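**New test tube racks for the teaching laboratory at Ireldale**

The teaching laboratory at Ireldale will change its old test tube racks for clear acrylic ones before the courses begin again in June. The order was placed with Clondance, a small supplier of laboratory goods, and comes to 70 racks in total.

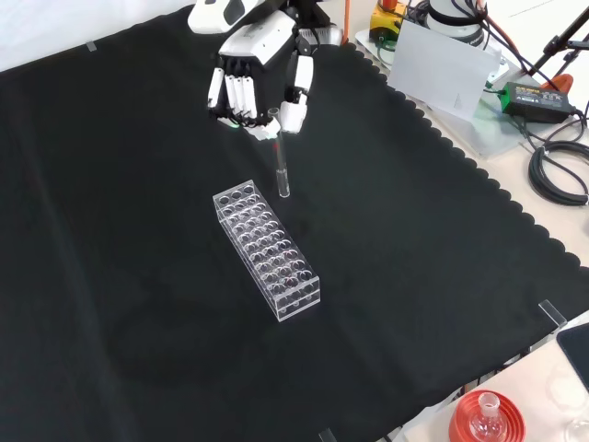 The old racks have served for 12 years, and many of them no longer stand level. Thierry Cordier, who looks after the glassware, asked for a model with two plates, so that each tube is held at two heights. He also wanted students to see the level of a liquid without lifting the tube — a small thing, but it saves glass.
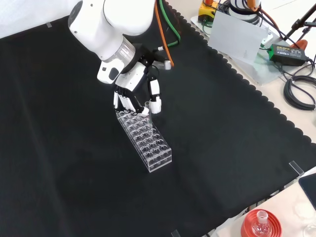 Will the old tubes still fit? Most of them will, and the few wide ones will be kept in a separate drawer with their own stand.

Acrylic needs a little care. It should be washed by hand with mild soap and lukewarm water, and alcohol must be kept away from it.

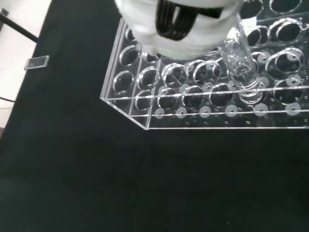 Each bench will receive three racks, and the remaining ones go to the store room on the second floor. Teachers who would like to have a rack earlier can ask Mr Cordier on Monday, from two o'clock. 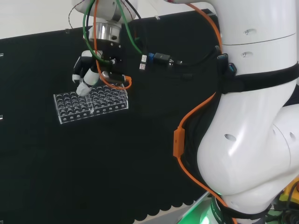
*A clear acrylic rack, with a black cloth backdrop behind.*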